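4. Trying the kit on garments and hangers

4.1 What arrives and how we set it up

The Skulness kit is sold as a bench-top pair of arms with a wrist camera on each, and the supplier, Laizer, suggests it for small workshops that would like to try handling cloth without building a whole cell of their own. We rather liked that idea, and we came to the kit hoping it would do well. The arms came already matched as a left and a right, and Mwanahawa Mfaume had both of them bolted to the front rail and answering to the Manura control software in 40 minutes, which was a pleasant surprise to those of us who remember the older Grestia pair and the long afternoons it cost us.

For the trials we chose putting a garment on a hanger, a job that most people do without a thought and that asks a good deal of two grippers working together. The hanger has to go in at the neck, one shoulder and then the other, and the cloth must be held open while this happens. We kept the table as a person might keep it at home, with a patterned cloth on top, a rack at the side and baskets of clothes within reach. A plain black mat would have made life easier for the cameras, but we doubt that many buyers would work on one.
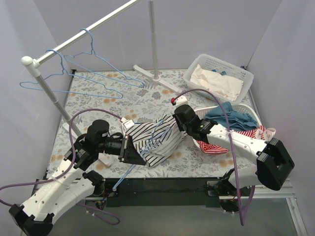
Over the trial period in September we recorded 383 attempts, using 15 garments of different weights and cuts. Each attempt was guided by a person at the control handles, and the recordings were kept whether or not the garment ended up on the rail. Striped tops turned out to be a great help to the people doing the guiding, as the lines show at once which way a fold is running, and we would gladly recommend starting a new operator on them (we began ours on plain white ones, and were sorry for it).

The arms themselves moved smoothly and we have few complaints. Two points are worth passing on to anyone thinking of buying. The first is the cabling, which needs a generous loop at the wrist – we retied ours after the first day, and the left wrist turned much more freely afterwards. The second is the grip on thin plastic, where the fingers tended to slide along a hanger's arm when pulled sideways. Laizer offers a softer finger pad at extra cost, and we compare the two kinds in Section 4.2.

Figure 2. The Skulness arms at work on a striped garment and a light blue hanger.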